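Greifertest: Textil und Kabel mit zwei Fingerbelägen

Im Februar wurden am Messplatz Luncombe die beiden Belagvarianten für den Zweifingergreifer verglichen: der glatte Elastomerbelag von Gunico und der raue schwarze Belag von Rustent. Ansteuerung, Schließkraft und Handgelenkkamera blieben unverändert. Die Kamera lief durchgehend mit, ausgewertet wurden 1681 Greifversuche.

Prüfobjekte waren dunkle Stoffzuschnitte und dünne Einzelleitungen, teils übereinanderliegend. Auf glatter Unterlage unterscheiden sich die Beläge beim Stoff kaum. Bei Leitungen, die quer zum Finger liegen, rutscht der Elastomerbelag früher ab. Der raue Belag hält besser, nimmt aber Fasern auf und muss nach 300 Zyklen ausgebürstet werden. Gemma Pellegrini hat das Intervall in den Wartungsplan eingetragen.

Offen ist die Bildauswertung. Bei schnellen Armbewegungen verschmiert die Textur des Stoffs, die Segmentierung verliert dann die Grenze zwischen schwarzem Belag und dunklem Material. Valdir Bastos testet dafür eine kürzere Belichtungszeit mit höherer Verstärkung. Cristian Arango prüft parallel, ob eine helle Markierung an der Fingerspitze ausreicht. 779 Sequenzen sind bereits neu annotiert, der Rest folgt nach dem Firmware-Update des Controllers. Wer eigene Prüfobjekte beisteuern möchte, meldet sich bei Marisa Fabbri.

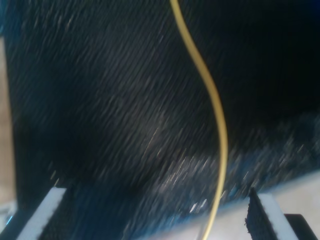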